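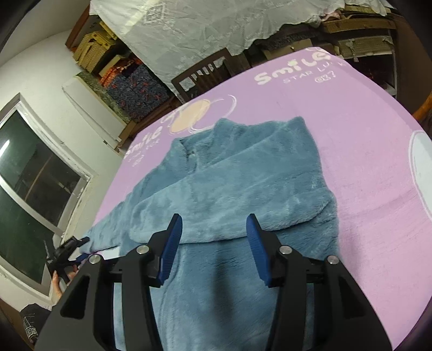
Objet : Re: [couture-maison] Laver la polaire sans la massacrer

Bonsoir à toutes et à tous,

Je reprends le fil de Yi-an Chae, que j'ai lu deux fois tellement il m'a parlé :

> J'ai lavé ma veste à 30 avec les serviettes,
> elle est ressortie toute feutrée, avec des
> bouloches plein les manches. Fichue ou pas ?
> Et est-ce que le vinaigre sert à quelque chose ?
> Yi-an

Fichue, sûrement pas ! Les serviettes, par contre, c'est le grand classique : l'éponge frotte, elle lâche ses peluches, et la polaire ramasse tout. Chez moi les polaires passent entre elles, à l'envers, fermeture remontée, essorage au minimum. Pas d'adoucissant non plus (j'en ai mis pendant des années, quelle erreur, le poil devient gras et tout plat).

Pour le vinaigre, j'en mets un petit verre au rinçage, environ 200 ml, et je trouve que ça aide pour les odeurs. Pour les bouloches, zéro effet. Là il faut le rasoir, ou une brosse souple passée à sec, toujours dans le même sens – et doucement sur les coudes, j'ai troué un Flivetti comme ça en juillet.
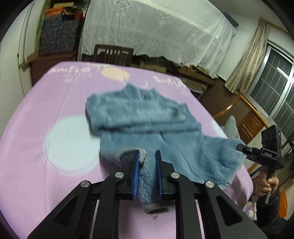

Polaire bleue sur la nappe rose, en cours de pliage.

Côté séchage, à plat sur une grille et loin du radiateur. Ma sœur jure par le sèche-linge à froid, moi je n'ose pas.

Au fait, quelqu'un a déjà commandé du tissu chez Skirkach ? Il me faudrait 3 mètres de polaire assez épaisse pour un plaid, et leur coupon minimum est de 4 mètres. Si l'une de vous veut partager – je prends le port à ma charge, évidemment !

Bonne soirée,
Maryvonne

Messages récents sur la liste :
Doublure qui gondole, que faire ?
Patron Chowdary : la manche raglan
Machine Gikgate qui saute des points
Vends 6 fermetures séparables

Liste couture-maison – Contacter la modération – Haut de page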